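Seasonal flu vaccination at Bredlow Health Centre: frequently asked questions

Last reviewed 10 Jun 2026

Who can book an appointment?

Anyone registered with Bredlow Health Centre or with the Skotley branch surgery who falls into one of the invited groups. Patients are invited by text message or by letter. If you think you should have been invited and have heard nothing by the end of November, contact reception and ask for your record to be checked.

I am registered at Skotley. Can I attend at Bredlow?

Yes. Both sites use the same patient record and the same stock. Late appointments are held at Bredlow only.

Why is a new dose needed each year?

Flu viruses change from one season to the next, and the vaccine is updated to match the strains expected to circulate. Protection from an earlier dose also weakens over time.

Can the vaccine give me flu?

The injected vaccine contains no live virus and cannot cause flu. A sore arm, a slight temperature and aching muscles are common for a day or two afterwards. Children are usually offered a nasal spray, which contains weakened live virus. A runny nose may follow.

I have a cold. Should I cancel?

A mild cold without a temperature is no reason to cancel. If you have a fever or feel generally unwell, rebook for when you have recovered.

I have an egg allergy. What should I do?

Tell us when you book. Egg-free vaccine can be ordered but is not kept at Skotley. Patients who have had a severe reaction to any vaccine, or to any vaccine ingredient, will be telephoned by Mabli Humphreys, lead nurse, before an appointment is confirmed.

Can I have another vaccine at the same visit?

In most cases, yes. The two injections are normally given in different arms. Some combinations are better given on separate days, and the nurse will check this against your record.

Do blood thinners make a difference?

Most people taking them can be vaccinated as normal. Press on the site for longer than usual afterwards and expect some bruising. Bring your yellow book if you have one.

How long does the appointment take?

The injection itself takes a few seconds. You will be asked a short set of questions first. Most patients may leave straight away – those with a history of fainting or allergic reaction are asked to stay in the waiting area until the nurse is satisfied.
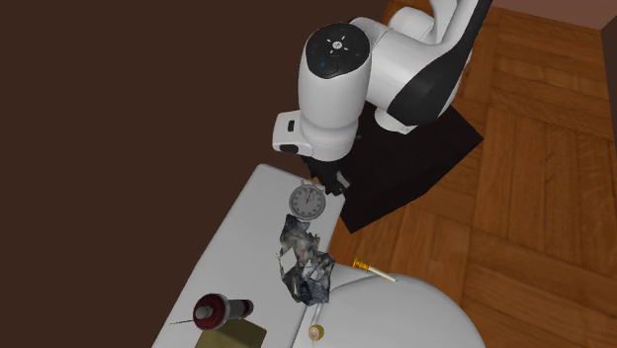 Stopwatch on a white table.

How soon does protection start?

Usually within two weeks. You can still catch flu during that period, or later, but the illness tends to be milder in people who have been vaccinated.

How many people were vaccinated last season?

At Skotley, 209 patients attended the first session and 211 the second. Each session can take up to 80 patients an hour when all rooms are staffed. Figures for Bredlow are held separately and are available on request.

Can I be vaccinated at home?

Housebound patients are visited by the community team. Requests go to Ovidiu Filip at the Bredlow office. Please allow seven working days for a reply.

Where do I send a question that is not answered here?

Write to Linnea Sundqvist, patient information, at the Bredlow address, or leave a note at either reception desk. Medical questions are passed to the nursing team. Do not use this route for urgent symptoms – call the surgery, or the emergency services if someone is having trouble breathing.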